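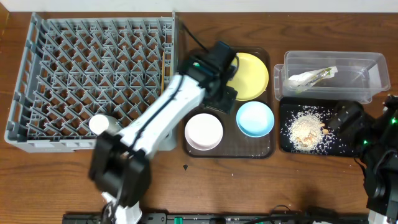 Two arms share one table at the Trorby workshop, with the dish rack on the left and the cutting board on the right.

The control software at Trorby is called Tierney, and the engineer who maintains most of it would like it to be boring. "If I'm reading logs at four in the afternoon and there is nothing in them, that was a good day," she says. She has worked on it for 3 years, first as a contractor and then as the lead of a group of four.

Tierney runs two robot arms that clear a table after a meal. Dishes go from a tray to a rack, and scraps are dealt with on a board at the other side. The arms are fixed at their bases, so the table never gets any bigger, and much of the software is concerned with who may be where.

"People ask about the gripping first," she says. "Gripping is hard, but we had something usable quite early. Sharing the space took us much longer."

The first version gave each arm its own half of the table and a strip in the middle that only one could enter at a time. It was safe and very slow. One arm would finish with a bowl and then wait, holding still over the tray, until the other let go of the strip. The planner now works with the volume each arm will sweep through over the next few seconds, and an arm is only held back if the two volumes meet.

Cables were left out of that sum for a long while. "The model of the arm was a set of clean links. The real arm has a cable hanging off the wrist," she says. "We had a plan that was fine on screen and would have dragged the cable through the rack." Each cable is now treated as a fat, soft tube that follows the wrist. It costs some reach near the pegs, and she thinks the tube is still too fat.

Perception is handled by a separate package, Romitach, which was written by a colleague and reports to the planner 20 times a second. It does well with coloured dishes. Clear plastic is another matter, and so is anything in a heap.

"A plate is one thing. A pile of rice is what, exactly? We went back and forth on that," she says. In the end Romitach stopped trying to find separate objects in loose food. It marks an area as covered, gives it a height, and leaves the planner to choose a stroke across it. Clear containers are found mostly by their rims, and the package is allowed to answer that it does not know. When it does, the arm keeps a wider gap.

The group keeps a set of 16 table layouts that every change must pass in simulation before it goes near the arms. They call the set Skusaslow, after the village where the first one was put together. She would like it to be larger, but each layout takes most of a day to build properly – crumbs included – and there is always something else to do.

Asked what she is working on now, she mentions the rack. Its slots suit plates, and bowls need to go in at an angle that depends on what is already standing beside them. At present Tierney picks the angle from a table of values she wrote by hand in December.

"It needs replacing," she says. "I've started, but the handwritten one is still better on small bowls, so that's the one we run."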